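About Cerkico

Cerkico repairs, refurbishes and supplies desktop computers and workstations. The company was founded in 1997 and has remained independent since then. Its customers are schools, libraries, small firms and private households, and many of them have used the same workshop for a number of years.

The company began as a repair counter in Dobre, where most of the work consisted of replacing power supplies and recovering files. Refurbishment was added when local offices began to renew their computers in large batches and asked what could be done with the old ones. It now forms the greater part of the business. Cerkico employs 14 people across its workshop in Dobre and its collection office in Urkis.

Our work

Machines arrive from offices, public bodies and individual owners. Each is entered in the workshop register on arrival and given a job number, which stays with it until it leaves the building. Storage drives are erased or, where the owner has asked for it, destroyed, and a certificate is issued in either case.

The case is then opened and the main parts are examined: the motherboard, processor, memory, graphics card, power supply and cooling. Dust is removed before any part is tested. Memory slots are checked one by one, including those that were not in use when the machine arrived, and the coin-cell battery is replaced as a matter of course.

Particular care is given to the processor socket. The contact pins are fine and easily bent, and a damaged pin may cause faults that appear only after some weeks of use. Sockets are inspected under magnification with the retention frame open. A processor is held by its edges at all times, and the small triangle printed beside many sockets is used to confirm which way round it should be fitted. The lever is closed only when the processor is sitting level.
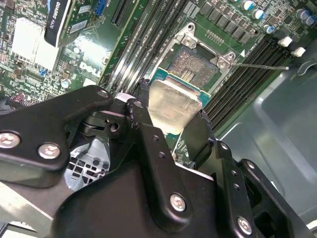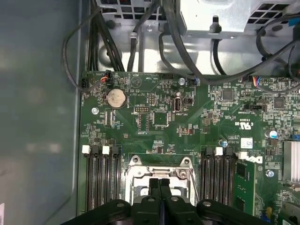
Cerkico

Boards that pass inspection are returned to service in the same case wherever possible. Where a board cannot be repaired economically, its sound parts are removed, labelled and kept in stock for other machines of the same family. The parts store is open to trade customers by appointment – a list of current stock is available from the Dobre workshop on request.

The Hurno scheme

Hurno is our supply scheme for schools and community groups. Under the scheme, an organisation may order refurbished desktop computers in matching sets, with the same model of case and the same amount of memory throughout, so that a classroom or reading room can be maintained with one set of spares. Each set is delivered, installed and connected by our own staff. A total of 2399 computers had been placed through Hurno by July.

Applications are considered throughout the year. Schools are advised to apply early in the summer term if they wish to have equipment in place for September.

Standards and guarantee

Every refurbished computer carries a guarantee of 14 months, covering parts and labour. Faults reported within this period are dealt with at the Dobre workshop or, for larger installations, on the customer's premises. Batteries and consumables are excluded – full terms are supplied with the invoice.

Parts that have no further use are sorted by material and passed to licensed recyclers. Circuit boards, cables and steel cases are kept apart for this purpose.

Visiting us

The counter at Dobre is open on weekdays and receives single machines without an appointment. Collections of more than ten machines should be arranged through the Urkis office, which will confirm a date and send the transfer form in advance. Owners are asked to sign the form before the vehicle is loaded.

Page last revised 1 November 2022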